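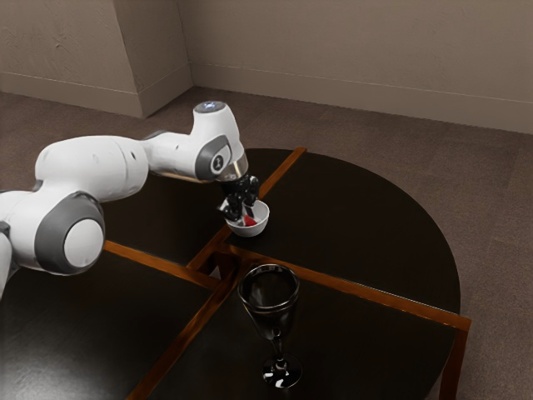 *Round table, small white bowl, stemmed glass.*

2022-02-25

Glaze tests, second batch for the Burnness order. I mixed the tin white again, this time with the Faltiteck frit in place of the old one. Each bucket got 200 g of dry powder and I passed it through the sieve 2 times. The first pass leaves small lumps, so please do not skip the second.

Eleven tiles are in the kiln now. Tile 7 has a thicker coat at the bottom edge -- my mistake, I held it too long in the bucket. I keep it anyway, it will show us how far the glaze can run.

Rui Torres asked for a slower cooling than in September. I changed the program on the Etim controller and wrote the new steps on the card inside the cupboard door. The old card is still under it, do not throw it away.
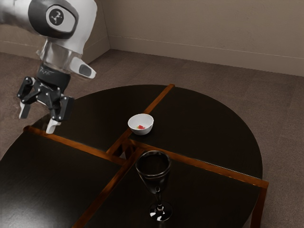 Why did the September tiles have pinholes?

The bisque was fired too low, so gas was still leaving the clay when the glaze had already melted. For this batch I used the higher bisque and a longer hold at the top.

Still to do: weigh the rest of the frit, order more cones from Hokska, clean the sieve (the fine one, it is blocked on one side). The iron red is not started. I want to see the white first, then decide if both can go in the same firing.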